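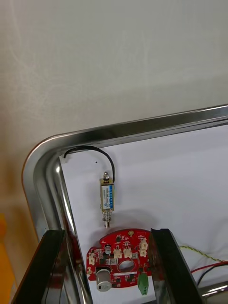

June 2024
By the Damimness workbench pages

Print this page | E-mail this to a friend

I've wanted a proper sorting set for years, and in March I finally gave in and ordered the Maltdale one from Traltance: a stainless steel tray and some yellow plastic bins. I take old gadgets to bits at the kitchen table (much to the despair of everyone who'd like to eat at it) and my system up to now was saucers. Saucers are hopeless! Screws hop out of them and wires drag them about.

The tray is lovely. The corners are rounded, the rim is high enough to stop things rolling off, and it wipes clean in a moment. I do line it with plain white paper, as small dark bits vanish against shiny metal, and I'd urge you to do the same. 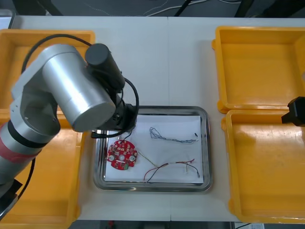
Tray in the middle, lined with paper, and a pair of yellow bins on either side.

I keep boards in one bin, wires in another and so on, and with two each side I hardly have to stretch. They're open at the top, so you can drop things in while you're still muttering over the next screw.

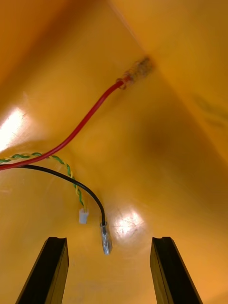
My one grumble is that the plastic is rather glossy and does show scratches and scuffs, so if you like your things to stay looking new you may be a bit put out. I don't mind it myself, and after almost 1,000 little parts sorted I'd buy the set again tomorrow. A lid or two would be nice, mind you, Traltance, if you're reading.

Contact us | © Damimness 2024 | Back to top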